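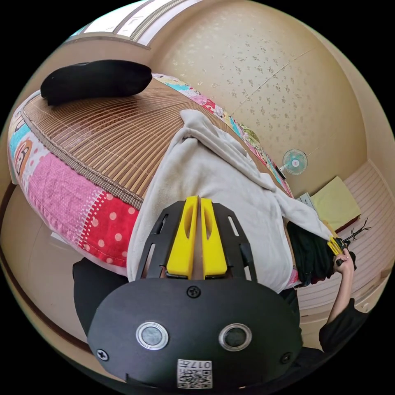 Round floor cushion with the woven mat on top and the gray fleece over it.

Thread: Woven summer mats and humidity under the bedding

gristlemill
Original post
Looking for numbers, or at least consistent experience, on woven mats used over bedding in summer. I started with the floor cushion and now want the same thing on the bed. The room has no AC. A hygrometer slid between mat and mattress read 60 percent on a Saturday at 6 a.m., and the room itself was lower. Does the mat trap moisture or pass it?

tarn_and_feather
It passes air sideways through the gaps and very little straight down. What you measured is the mattress giving back what it took in overnight. Check again at noon with the mat lifted before you blame the weave.

Peltonen_owner
Disagree. I have a Peltonen mat with a cloth backing and the backing is the problem. Same bed, same room, unbacked mat from Denell: no damp feel in the morning. Look at the underside first.

tarn_and_feather
Two mats from two makers with different slat widths is not a test of the backing.

gristlemill
Reply to both
Mine has a sewn fabric border. I haven't unpicked anything to see how far it runs underneath. Separate question: what do you wipe it down with? I have plain woven cloth and some microfiber.

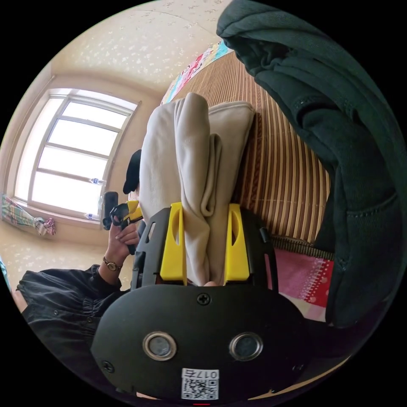 Beige cloth, folded.

quillwort40
Plain cloth, wrung out hard, along the slats and never across. Microfiber snags on the slat edges. Then stand the mat on its side until dry. Do not dry it flat on the bed.

Peltonen_owner
Microfiber is fine if the slats are finished. Mine has had two summers of it with no snags. Agree on not drying it flat.

quillwort40
Finished slats, yes. Most of the cheap ones are not finished.

gristlemill
Ran it again at noon with the mat lifted. The reading dropped to 40 within the hour. That supports the mattress explanation, at least in part. I will repeat it with a cotton sheet between mat and mattress.

tarn_and_feather
Use the same spot each time, under the hips, and log the room reading with it. The Gistura guide thread (post 191) has a blank table you can copy.

Peltonen_owner
Post 191 assumes a slatted base. On a solid base the numbers will run higher whatever mat you use.

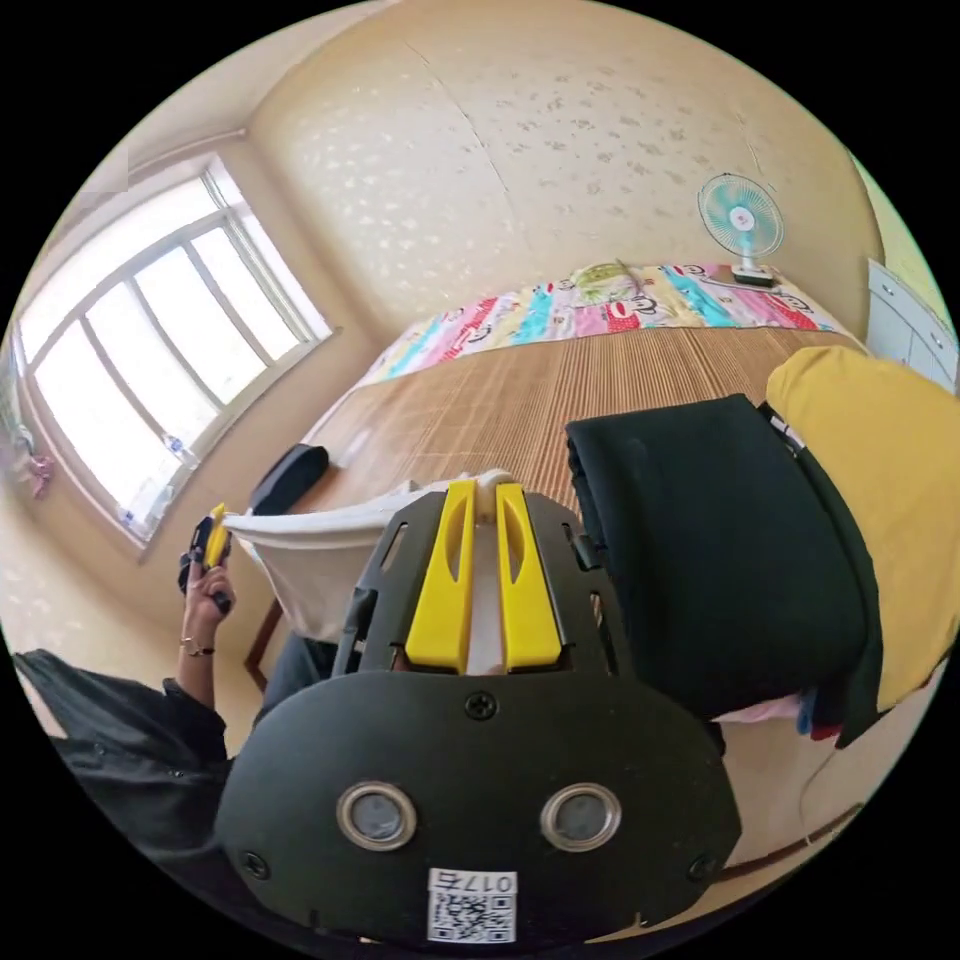

Storing the mat after summer

quillwort40
Roll it with the smooth face out, tie it loosely in two places, and keep it upright. Grumness sells a cotton sleeve, part 953, that fits a double. An old sheet does the same job.

gristlemill
The border on mine bunches when I roll it that way. Smooth face in gives a flatter edge.

quillwort40
Then the slats press on the stitching all winter. I would accept the bunching.

Peltonen_owner
I leave mine flat under the bed and have had no trouble with either one.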